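Last updated: August
By the Kiltard documentation group

4. Running your first wrist-view rollout

By now you have Kiltard installed and the Nandumgate kitchen pack unpacked next to it. Good! This is the part where the method starts to make sense, and it is also the most fun part of the guide.

A short reminder of what you are about to run. The Flanagan policy picks its next move from the wrist view alone. It never gets the object positions from the simulator. What it does get is a short memory of earlier views, and that memory is what lets it keep going when a countertop or a neighboring object fills most of what the wrist can see. Watching it work through a crowded kitchen for the first time is a real treat, so take a few minutes with the viewer before you start changing settings.

4.1 Start the scene

1. Open a terminal in the Kiltard folder and start the simulator with the kitchen pack selected.
2. Wait for the viewer to report "scene ready." The first load is slow while the textures are cached.
3. Choose "Wrist" from the view menu. Leave the room view closed for now.
4. Set the seed to 20. All the settings in this section were tuned on that seed, and it makes a good starting point.
5. Press Run, let the arm settle, then press Pause.

Note: If the viewer comes up blank, you probably have an older copy of the kitchen pack. Replace the whole folder. Copying single files over the old ones leaves stale textures behind.

4.2 Check the grasp view

Step forward until the gripper has the white bottle between its fingers, then pause again. Turn on the depth overlay and look at the line where the bottle comes close to the counter. Depth should change sharply there. If the two surfaces blend into one, the policy will treat them as one surface too, and every later step suffers.

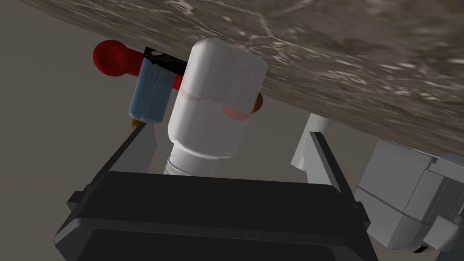 Next, set the memory length. This is the setting with the biggest effect on the whole method, and it is well worth playing with.

1. Open the policy panel and find "History."
2. Set it to 4 views.
3. Run the episode to the end and save the log.
4. Change History to 2 and run the same seed again.
5. Open both logs side by side in Deson, our plotting tool, and compare the "contact estimate" curves.

With the longer history, the curve should stay fairly smooth when the countertop takes over the view. With the shorter one you will usually see it jump. We were delighted the first time we plotted this (the gap is easy to spot even without zooming in), and it is the reason the longer setting is now the default.

Caution: Don't raise History while an episode is running. The buffer is rebuilt from scratch and the policy acts on blank views until it fills. Stop the episode first.

4.3 Run a full batch

1. Close the viewer. Batches run much faster without it.
2. In the batch file, set the episode count to 60.
3. Turn on "Shuffle objects" so that the clutter is arranged differently in each episode.
4. Start the batch and leave the machine alone until the summary is written.
5. Load the summary in Deson and sort by "occluded steps."

The episodes at the top of that list are the ones to study. Replay a few in the wrist view, both successes and failures, and keep the depth overlay on while you do it. You'll start to recognize the moments where the memory is carrying the policy, and they're great material for your own changes to the method.

Note: A summary with missing rows means that an episode hit the time limit. Raise the limit in the batch file and rerun those rows only, using the "Resume" option.

Caution: These settings are for simulation only. Before you load a trained policy onto a physical arm, go through the speed and force limits in section 7.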